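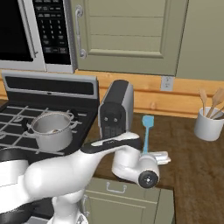
Kitchen counter tips, quick list

Updated April 26, 2025

Typing this up between loads of laundry so excuse the mess. Most of it is counter stuff, some sink, a bit about drawers at the end. Skip around.

Crumbs first, then wet. Always. Wet cloth on crumbs makes paste and you push the paste into the seam by the backsplash and then you're in there with a toothpick. Dry brush or a dry paper towel, sweep into your hand, then the damp cloth.

Cloths. I keep 19 of the cheap white ones in a basket under the sink. New one each morning, old one goes in the wash. No fabric softener, they stop soaking anything up. If they smell even after washing, boil them ten minutes with a spoon of washing soda.

Daily wipe: warm water, one drop of dish soap. One drop. If you see suds you used too much and it'll dry streaky. Rinse the cloth, go over it again, dry with a towel. The drying is the part people skip and then they buy a special spray.

Vinegar: fine on laminate, fine on glass, fine on the kettle. NOT on marble, limestone, travertine, or anything you're not sure about. It etches. My old place had a marble piece by the stove and there was a dull ring on it from a lemon half somebody left out one December. Never came out. I put the sugar jar on it.

Sticky rings from jars (honey, syrup, soy sauce). Lay a hot wet cloth on top, walk away for five minutes, wipe. No scraping. For label glue, a little cooking oil on your finger, rub, then soap.

Turmeric and beet stains. Baking soda and water, thick like toothpaste, leave it an hour under a bit of plastic wrap. Test a corner first. Turmeric on a pale counter may take two or three goes. Sun helps too if the spot is near a window.

Oil the butcher block. Food grade mineral oil, not olive oil, olive oil goes rancid and your whole kitchen smells like old crayons. I used to get mine from Trujillo, the hardware store on the corner, they had the big bottle. Pour a puddle, rub with the grain, leave overnight, wipe off what's left. Once a month in winter, less in summer.

Scratches in the block: 220 grit, with the grain, light hand. Then oil. If you go at one spot hard you get a dip and water sits in it.

Things that live on the counter. Mine are the kettle, the salt, the knife block and thats it. Everything else has to earn it by getting used every day. The mixer didn't. The bread box didn't either, bread's in the freezer now, sliced, toast from frozen.

Appliance cords. Wind the extra behind and hold it with a bread bag tie or a hook and loop strip. Unplug the toaster before you turn it over to empty the crumbs. Yes I know. Do it anyway.

Sink edge, where the caulk goes black. Roll up paper towel, soak it with bleach, lay it along the line, leave it a couple hours with the window open. Rinse really well. Never on top of vinegar or any other cleaner, the fumes are dangerous. If the black is behind the caulk it's not coming off, cut it out and redo it. Let everything dry a full day before the new bead. Tape both sides, pull the tape while it's wet.

Sink smell. Usually the rubber splash guard, underside of it. Old toothbrush, dish soap. If not that, its the trap.

Drawers that stick: rub a candle stub on wood runners. Metal ones, vacuum them out first and wipe, then a tiny bit of dry silicone spray on a rag. Don't use cooking oil, it gums up and collects flour.

Drawer liner. Cut it a hair short on the long side or it curls up at the back and the drawer won't shut.

Ants. Wipe the trail with soapy water, find where they get in, caulk that. Bait goes near the gap, not on the counter by the food.

Still to add: oven racks, the fridge gasket thing, how to get wax off tile. Also what to do with chipped laminate, I've got a Rodik repair stick here but haven't opened it yet.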